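Joruvton Vacuum Storage Bag, Large

Item group: Closet and Bedding Storage
Sold by: Egilsson Home Supply, Ustcombe
Pack size: 2 bags

The Joruvton is a clear plastic bag for putting away clothes and bedding between seasons. You fill it, close the top, and draw the air out through a valve with a household vacuum hose. The contents flatten down and take up less shelf room. No pump is included. If you don't own a vacuum cleaner, ask about the Faltby hand pump, sold separately. 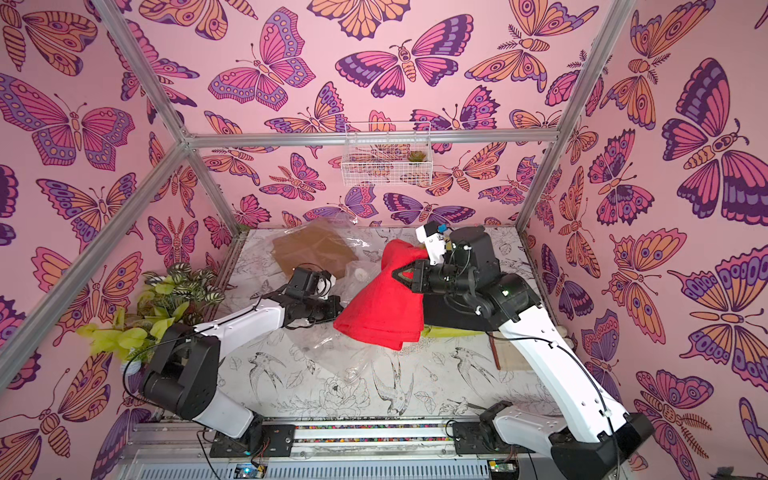 Clothes should be clean and fully dry before they go in. Fold them to a similar width and stack them with the heaviest pieces at the bottom. Work on a table if you have one, and clear enough room to lay the bag down flat. An empty bag is large and floppy, and it crumples over whatever is near it, like the clear plastic lying across the bird-and-flower tabletop with a piece of brown cardboard on it. Smooth the bag out before loading and keep the valve side up.

Filling and closing

Slide the stack in toward the closed end and leave a few inches free at the top. Run your fingers along the zipper twice, pressing firmly. Open the valve cap, hold the hose flat against the valve, and switch the vacuum on. Stop when the bag no longer shrinks. Take the hose away and close the cap right away.

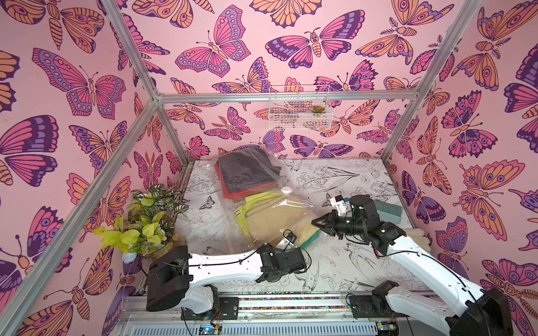

Sweaters, sweatshirts and fleece shrink down the most. Thin shirts and jeans don't have much air in them to begin with, so expect a smaller change. Do not use the bag for leather, fur or down jackets. Food should not be stored in it either.

Fold at least one piece with its color facing out if you plan to keep several bags on one shelf. It makes them easier to tell apart. Paper labels stick well to the plastic but leave some glue behind.

If the bag fills with air again

Open the zipper, wipe the track with a dry cloth, and close it again. Lint is the usual cause. Next, check that the valve cap is all the way down. Small holes can be covered with clear packing tape.

Care

Wipe with a damp cloth and air dry. Do not machine wash or iron. Keep away from heaters and sharp hangers. Keep out of reach of babies and children.

Returns

Unused bags may be returned within 18 days. Write to Albertina Calado at the Ustcombe store. For orders of 2,000 bags or more, contact Esben Þórarinsdóttir.

Page updated November 17, 2019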